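The Ferry to Oltent

Emanuel Onu had waited nine years to ride the Bonsu ferry, and when it finally came round the point with its horn going he let out a whoop that made a toddler drop her icy pole.

"First time?" said the woman behind him in the queue.

"First time since I was a kid!" he said. "My nan used to take me over every December. Same boat! Look at it, it's the same bloody boat!"

It was, too. The Meko had been repainted so often that her rivets had gone soft and round like buttons, and she still sat a little low on the port side, where the engine was. He paid his fare in coins because Nan always had, and he went straight up the ladder to the top deck, two rungs at a time, and took the bench by the lifebuoy.

The woman from the queue came up after him with a thermos and a paper bag of finger buns. She was a retired surveyor, she told him, and she had mapped most of this harbour from a tinny - 245 soundings in one winter, with a lead weight and a pencil on a string. He wanted to hear about every one of them. How did she know where she was? What did she do in fog? Was it true about the hole off Samisex Rock?

"Oh, it's true," she said, delighted. "We ran out of line."

They ran out of line! He thought that was the best sentence he'd heard all year. He leaned over the rail and looked down at the green water sliding past and tried to imagine it going on and on, past the weed and the light, with a lead weight swinging at the end of everything they'd brought.

"And what did you write on the chart?"

"Nothing. I left it blank. My boss was ropeable."

The wind got up past the heads and the Meko began to roll, the big slow roll he remembered in his knees before he remembered it in his head. A kid was sick into a beach bucket. Someone's hat went over and everyone cheered it along. The woman gave him half a bun, pink icing and all, and he ate it with salt on his lips and thought about Nan, who had been afraid of the water her entire life and had never once let on until he was grown. She'd gripped the bench with both hands, right here, and pointed out pelicans with her chin.
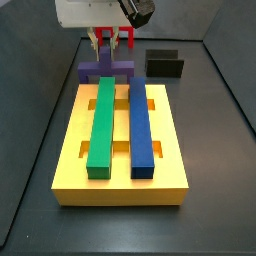
"There's Oltent," the surveyor said.

He stood up to see it. The jetty had been rebuilt in concrete, and there was a cafe where the bait shed used to be, but the hill behind was just the same, with the white water tank on top and the track going up through the tea-tree in its three lazy bends. He could have drawn it with his eyes shut. He'd tried to, once, for his daughter, and she had said it looked like a boiled egg.

"Are you meeting anyone?" she asked.

"No, I'm only going to walk up to the tank and back. There's a boat at ten past four." He was grinning so hard his ears hurt. "Nan's bench is up there. At least, I hope it is. It was never really hers, she just told everyone to get off it."

The surveyor screwed the lid back on her thermos and had a good look at the hill.

"Is it steep?"

"Terrible!" said Emanuel. "It's a shocker. Do you want to come?"

She was already folding down the top of the bag, with two buns still in it. The deckhand threw the rope, missed, swore, and threw it again.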